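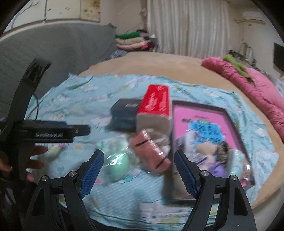

Kaja Zariņš asks why I don't just send everyone a gift card and be done by lunch. Fair question, Kaja. I have been mailing presents to relatives for eleven years and I still don't have a good answer, so you get a thread.

A gift card has never been opened, admired, put back in its box and stored on top of a refrigerator until the giver visits. In my family that is most of what a present does.

Current method: everything goes on the bed, on the blue blanket, sorted by who gets what. It stays sorted until bedtime, when it becomes one pile on the floor and I get to start over in the morning.

My aunt in Clurkulwood sends a thank-you note for every parcel. The note always includes what she thinks I paid. She is always low. I have never corrected her.

Postage. Last August I spent $140 getting a set of soup bowls to a cousin who lives 2 miles from the store that sells the soup bowls. I found this out from the cousin.

The customs form wants a "detailed description of contents" and gives you a space the width of a grain of rice. I wrote "misc. kitchen." The clerk asked me what kind of kitchen. There was a line behind me and I said "normal."

Arnulfo Escobar replies that you should always ship in a box one size bigger than you need and fill the rest with socks, so at least the padding is a gift. I've done this. People thank me for the socks.

Tape. I own five rolls and can find the end of one.

Also, whoever invented the gift receipt has done real damage. My mother reads it as a confession. She'd like to know why I had so little confidence in the bathrobe.

Somebody asked about wrapping before shipping. Yes, wrap first. It will arrive looking as if it had been slept on, and they will say "oh, you wrapped it" in a voice you'll think about for a week.

Label the wrapped ones. I mean this. One year my brother-in-law got bath salts and my niece, who was eight, got a tire gauge. She still has the tire gauge. She checks everybody's tires. He has never mentioned the bath salts, but I gather they're gone.

Fumiko Shibata: what do you do about people who say they don't want anything? I send them a jar of jam. It counts as nothing, legally, and if you skip it you hear about it in March.

Update from the post office, 4:40 p.m. The line is out the door and the man ahead of me is mailing a single hockey stick with no box, just an address on it. He looks very relaxed. I am rethinking my whole approach.

Second update: they're out of customs forms.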